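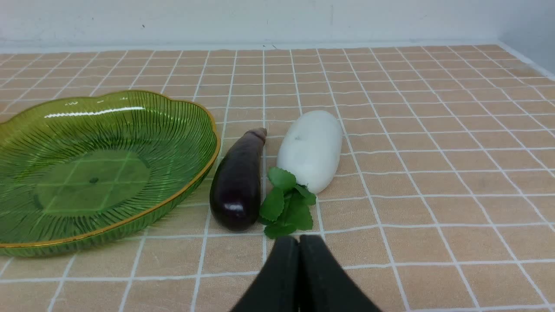 Thread: Peach grid table covering, keep it or go plain?

rindska76
Hi all, long-time reader and very occasional poster. I've been redoing the little back kitchen and I'm stuck on the table. I put down the peach-tan covering with the white grid because the wall behind it is so plain and I wanted some warmth in there. My sister thinks it looks like graph paper. The green dish with the wavy gold rim is staying no matter what (I love it far too much!), so please plan around that. Eggplant and the white radish-looking one are out for color, and I may put them in the dish once I decide where it goes.

Ikau_kitchen
Oh, I would keep it! Peach and green are so friendly together, and you can see the grid through the bottom of the dish, which I find very pretty. My mother had a see-through green dish like that and it came out every July for the plums.

drurndale
I'm going to be the grump and side with your sister. The lines pull my eye straight to the back wall, and then there's only white wall to look at. A plain cloth would let that gold edge show up better. The dark purple looks wonderful against the peach, though, I'll give you that.

Ikau_kitchen
But a plain cloth with a plain wall, drurndale? I'd be asleep before supper. Hang something on the wall instead.

shimada_2
I'm with Ikau on hanging something up. I'd also touch up the wall first, there are a few little dark specks on it and they'll bother you once you've noticed them. Try a damp sponge before you get the paint out.

rindska76
Well, now I've noticed them, thank you very much, haha. Sponge tonight. I'm leaning toward keeping the grid through the fall and looking for a small shelf.

drurndale
Fair enough, it's your table. I still say plain. Post again when the shelf is up and I'll try to be nice about it.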